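Student Projects > Manipulation and Grasping
Thread: Our sorting cell for the spring demo, tell us what's wrong with it
Started Oct 11, 2022

gronach_lab2
Second-year team, four-credit project course. We named the arm setup Gronach after the course mascot. The job: pick up soft household stuff from a closet mockup and put it where it goes. Current claim in our draft report is that the policy "handles everyday clothing accessories." Our instructor circled that sentence and wrote "does it?" next to it, so here I am. We have 263 demos, all teleoperated, all by the same two people.

torque_skeptic
I'd have circled it too. How many different objects is that? If it's 263 demos on one hat you've trained a hat machine.

gronach_lab2
Three hats, one scarf, a pair of gloves. The hats are the bulk of it.

mpatch
Going to disagree with torque a little. For a class project a hat machine is fine. We did Prendergast two years ago, which only ever folded one dish towel, and it got a good grade since the write-up said so in the first paragraph. The trouble is the word "everyday."

torque_skeptic
The trouble is also the test. Were the trial positions picked by the same two people who drove the arm? They'll put the hat where they know it works without meaning to.

gronach_lab2
Yes. 20 trials, and we placed things by hand.

torque_skeptic
Then I don't believe the number, whatever it is. Don't post it.

ukura_dan
Harsh. Everybody in my section places by hand. Roll a die for position and angle if you're worried, it takes ten minutes.

mpatch
Agree on the die. Can you post a view from the wrist camera? And say how you split the tasks.

gronach_lab2
OK, straight from the draft:

1. Single hat on the floor of the cell, nothing touching it. This one we trust.

2. Hats in a pile, take the top one. Pink cap with the R, lying over a black one and jammed up against the LA cap, which is the same pink.

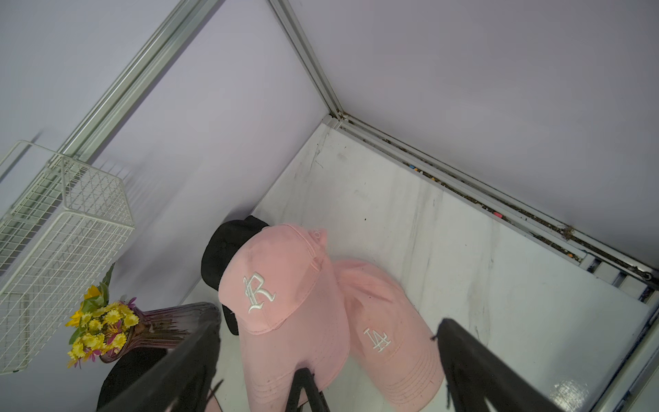
3. Scarf into the bin. Barely started, maybe cut it.

torque_skeptic
Number 2 is the interesting one and I bet it's where it falls apart. Two caps the same pink, pressed together. How does it know where one ends? And what counts as success if it drags the other one along?

gronach_lab2
We counted that as a success if the R cap ended up in the right place.

torque_skeptic
No.

ukura_dan
I'd count it as a half. Also, there's junk in the channel of that right-hand rail. Vacuum before you film anything.

mpatch
Half points make a mess of a table. Have two columns, one for "target moved" and one for "only target moved." And try swapping the pink LA cap for some other color to see if anything changes. My guess is not much, the overlap is the hard part.

torque_skeptic
I'd guess the opposite but run it. Either answer is worth more than that sentence about accessories.

gronach_lab2
Sentence is deleted. Rerunning task 2 with the die and both columns, will post the failures too.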